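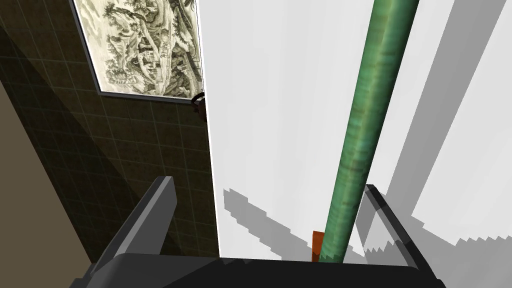 4.2 Release and clearance rules

I'll admit I didn't want a rulebook for Remora. Our first batch of simulated kitchens at Skomen ran on gut feeling, and then Rory Crichton tried to repeat my grasp trials and got a different pass rate every time (we'd been calling a trial "done" at different moments!). So we sat down in September and wrote the Munro rules, which are short enough to tape to a monitor.

Rule one covers clearance. Before the fingers close or open, the planner has to keep 20 mm free between the outer face of each finger and anything it isn't meant to touch. Small stuff beside the palm counts too, and I was the one who kept forgetting that. Figure 6 shows the wrist view with open jaws over bare surface and a small orange object off to the lower right.
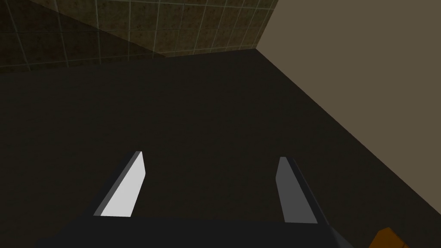
Figure 6. Wrist view in simulation, fingers apart.

Rule two is the hold. A grasp only scores if it stays put for 3 seconds, and the clock starts when both fingers report contact. We went back and forth with the folks at Zemport on this one, who wanted longer, and I still think they may be right for tall, thin things like poles. Rule three says every setup gets 12 trials, with failed ones kept in the log and the random seed written next to each.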